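Small Spaces & Storage > Bedrooms and Closets
Topic: The pile on the bed – do you sort on it or off it?
24 replies, showing the last page

korkham_kate
OK so I know half of you are team "dump everything on the bed" and I've been reading the earlier pages with my coffee. My problem is I always run out of steam at 9 pm and then the whole lot goes on the chair. In the morning it goes back on the bed. I've been moving the same sweaters back and forth since June!

drawerdragon
Posts: 2917
Bed, every time. The point is you can't go to sleep until it's done. I start with anything big and puffy, so comforters and spare pillows, and once those are off the pile looks half the size.

tworoomflat
Disagree with drawerdragon. If the bedding is in the same pile as the clothes, you end up folding sweaters on top of a comforter and nothing lies flat. I do bedding one evening and clothes another, on the floor, on a clean sheet.

drawerdragon
Posts: 2917
A clean sheet on the floor is one more thing to wash lol. And I have a dog.

tworoomflat
Fair about the dog.

mossystairs
Posts: 3235
Can I ask about scarves? I've got one of those Tronddale hanging things with the loops and I hate it. Pull one scarf out and three come with it. I went back to rolling them in a shoebox and it's been fine, but my sister says they get creased. They're scarves, they go around your neck in a bunch anyway.

korkham_kate
Shoebox here too. Knits I fold in thirds and stand up on their edge. Never hang them, I ruined a good cardigan I bought on a trip to Cáceres that way and the shoulders still have points.

pegboard_pete
I hang all my knits – folded over the bar of the hanger, though, with no hook in the shoulders. Works fine for me. The Brulevau bins are OK too if you get the shallow ones. The deep ones turn into a second laundry basket.

drawerdragon
Posts: 2917
Shallow bins, yes. Cardboard boxes are good enough while you're deciding, and then you can fold them flat and they're gone. I wouldn't buy a single bin until the pile is sorted.

mossystairs
Posts: 3235
Wish I'd read that before I bought six.

korkham_kate
Right, I'm doing it tonight, on the bed, bedding and all (sorry tworoomflat). There's a mustard scarf near the top so that's going in the shoebox first, then the white knit. The box is staying by the pile for anything I'm giving away. Will report back if I make it past 9.
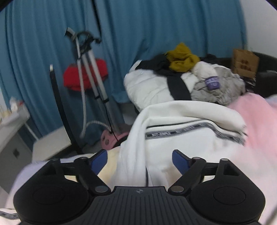

Reply from tworoomflat
Posts: 4000
Good luck! Get the puffy white thing out from under there before you fold anything, or you'll be chasing sleeves all night.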